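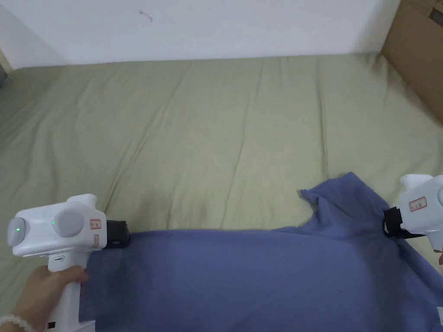 A reader who came along to the same open day wrote to me afterwards that folding on a bed is a dreadful habit and ruins your back, and that she has done it for 20 years and has no plans to stop. I have a good deal of sympathy with her! We had both gone to see Soment, the clothes-sorting place out past Belmonte, which opens its rooms to visitors every March, and I think we both came home and looked at our own cupboards rather sadly.

You go round in a group of 24, and it takes most of a morning because people will keep asking about collars. The part I liked best was the room where shirts are spread out before folding. A blue one was laid on an olive-green sheet, still a bit crumpled at one end, and I could have stood over it for ages. The advice we were given was to smooth from the middle outwards, deal with the sleeves next, and leave the collar well alone until the end – my mother did it exactly the other way about and would have argued.

Folded things go into cardboard boxes and then across to the shop in Arnier, where I spent far too long and bought a tablecloth. Tea was in the old canteen (very good scones, slightly hard chairs), and there is parking for 200 cars, though the turning off the Gollari road is easy to miss and we sailed straight past it. Wear flat shoes, and book early if you want the morning tour, as the afternoon one leaves out the shirts.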